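3.2 Garment condition at the point of donation

Householders in the Pondine district were sent a short diary and asked to record each item of clothing they set aside over six weeks. Around 3000 items were entered. Each was graded at home by the householder and again on arrival at the Sellgate sorting centre, using the same scale at both points.

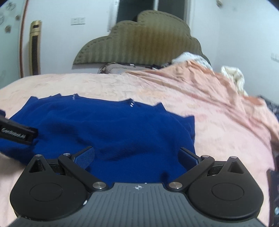 Agreement between the two grades was high for plain cotton goods and much lower for knitwear. Householders tended to mark down jumpers for slight wear at the cuffs, while sorting staff gave more weight to the shape of the neck and the state of any trimming. Decorated knitwear was therefore recorded as a separate class (Figure 2). 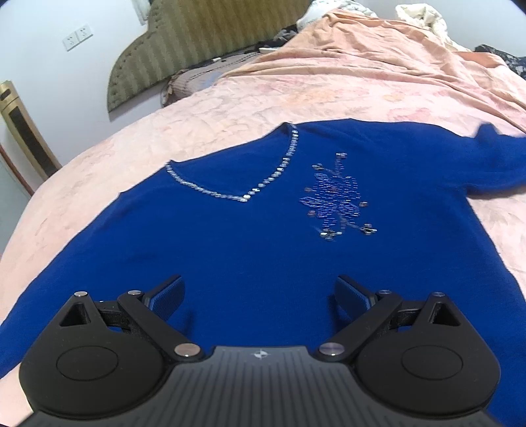 Figure 2. Blue knitted jumper with a studded V-neck and a flower motif on the chest.

Trimmed items were more often kept back for resale in the Floseo shops than sent on for fibre recovery. This differs from the pattern set out in the earlier Ghorbani survey, in which trimming was treated as a fault because it has to be cut away before shredding. The two surveys used different grading sheets, and the results should be compared with care. Items returned without a completed diary page were left out of the analysis.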